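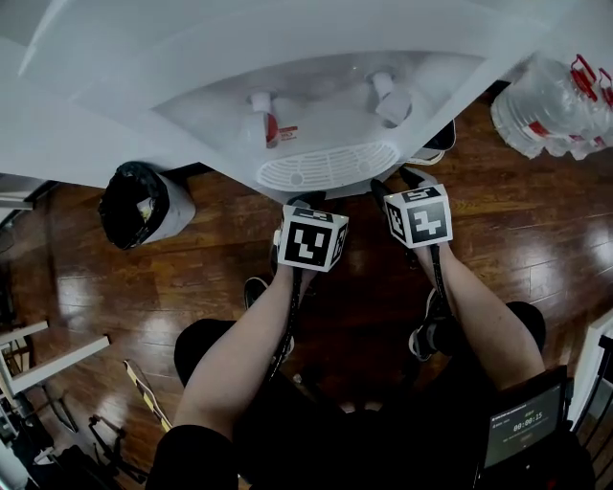
What's the red thing on the hot tap of an office water dispenser for, and how do you get hot water out of it?

It's a child safety catch. You push or squeeze the red part first, keep it there, then press the tap down with the same hand or the other one. Let go and it locks itself again. The plain tap with no red on it is the cold one on most machines.

Full post
Posted by gramaten_3rdfloor, 2019-07-12

ok so that was the short version someone gave me at work and I get that part now. My real problem is the rest of it. We moved into a new office (wood floors, landlord is very proud of the wood floors) and inherited a bottled water dispenser, the tall white kind with two taps and a tray. No manual. I'm the person who orders the paper so apparently I'm the water person too.

Stuff I need to know:

How often do you clean these. Is it just the tray or the inside as well?

Tray smells a bit. Sort of like a pond. There's nothing in it but water as far as I can tell.

Where do you keep the full jugs. Ours are next to the dispenser right on the floor, the delivery guy stacks them and leaves. Is that ok for the floor? Is it ok for the water? They get sun in the afternoon.

Hot side comes out in a dribble. Cold is fine. Takes me 351 seconds to fill the big teapot, yes I timed it, meeting was boring.

We go through 6 jugs a month if that matters. Thanks in advance, sorry for the wall of text

Mirjana Kos
I looked after these in a dental office for years so here goes, typing this on lunch.

Tray first. Take it out, lift the grille off if it comes off (most do, some you have to pry a little at the back) and wash both in the sink with dish soap and an old toothbrush. The slots are where the slime lives. Dry it before it goes back. Do that once a week and the pond smell should go. If it doesn't go, smell the taps. Wipe the underside of both spouts with a paper towel and a bit of vinegar, you will not like what comes off.

Inside: every three months is what we did, plus any time it sat unused, like after the holidays. Steps, more or less:

Turn off the hot switch (usually round the back) and unplug. Let it sit a few hours. Hot tank water will burn you, don't rush this one.

Take the jug off. Drain both taps into a bucket till nothing comes.

Then there's usually a drain plug low down on the back, get a towel AND the bucket under it before you open it. Wood floor, so two towels.

Close it up. Use whatever cleaner the maker says for your model. We used citric acid for the hot side bc of scale, and a proper dispenser sanitizer for the cold. Follow the packet for how strong and how long.

Drain again, then rinse. Then rinse again. Taste it. If it tastes like anything rinse again.

New jug on, run water out of BOTH taps until it flows steady, and only then plug in and turn on the heat. Heating an empty tank is how you kill it.

Your dribble is scale I would bet, or an air lock. Try the air lock first, it's free. Cold machine, full jug, hold the hot tap open for a minute or so and see if it burps. If no change then descale.

Also check that the red lever goes all the way. Ours got sticky with sugar from somebodys tea and only opened half way, looked exactly like a blocked tank. Warm wet cloth, work it back and forth a few times.

Jugs: out of the sun, please. Clear plastic plus sun plus a few weeks and you can get algae, green tint at the bottom. If you can't move them throw a cloth over. Off the floor is better too but mainly for the floor's sake. They sweat in summer and leave rings. We had a plastic boot tray under ours, cheap, did the job. And use the oldest one first, the guy always stacks the new ones in front.

Put the wastebasket close by but not right underneath where people drip. Ours was full of wet tea bags and the liner leaked once. Just once but it was a Monday type of mess if you know what I mean.

umuna_rick
Just get the company to do it?? We're with Wudness and cleaning is in the contract, someone comes every September and swaps the whole insides out. Read your contract. Mine was on page 2.

Once a year seems fine to me nobody has gotten sick. Tray I rinse when it looks bad.

Milošević Office Supply (Dana)
Hi, we deliver jugs so a few things from that side.

Once a year is too long imo, I'd go with Mirjana on the three months. Six at the outside if it's used every day.

Wipe the neck of the jug before you load it. Everybody forgets. It's been in a truck, in a warehouse, on a dolly, and then the neck goes straight down into the machine. Clean cloth, wash your hands, peel the cap sticker off, don't touch the part under it.

Lifting: a full 5 gallon is over 40 pounds. Bend your knees and hug it. The carry handles are for walking it across the room, not for tipping it over on top of the machine, I've seen a handle slip off the neck and it was not a good day. If someone in the office can't lift it there are bottom load models, ask whoever you rent from.

Stacking: ask the driver to stack no higher than two unless you have a rack. Racks are worth it if you have the wall space. They lie on their side and you can see the dates.

Floor: Wipe drips right away, and pull the machine out once in a while and look behind it. A slow leak at the back will go under the boards and you won't see it till they cup. Boot tray idea is good. Don't use a rubber backed mat on a finished wood floor tho, some of them stain it.

Scale depends on your water, spring water leaves more than purified. If you're on spring and you hate descaling, switch.

gramaten_3rdfloor
Wow ok thank you. Did the tray and the spouts just now. You were right about the paper towel, gross. Red lever was stiff too, cleaned it and the hot is a little faster but not fast. Will do the drain thing after hours when no one wants tea. Jugs are moving to the hallway, boot tray orderd.

Rick I looked and we don't have a contract, the dispenser was just here when we moved in. So its me.

Mirjana Kos
If it was just left there do the full clean before anyone drinks more of it. Seriously. You have no clue how long it sat. And if the drain plug has a little rubber washer look at it while it's out, if it's cracked get a new one before you fill up again.

Thread viewed 566 times. 196 people found this helpful.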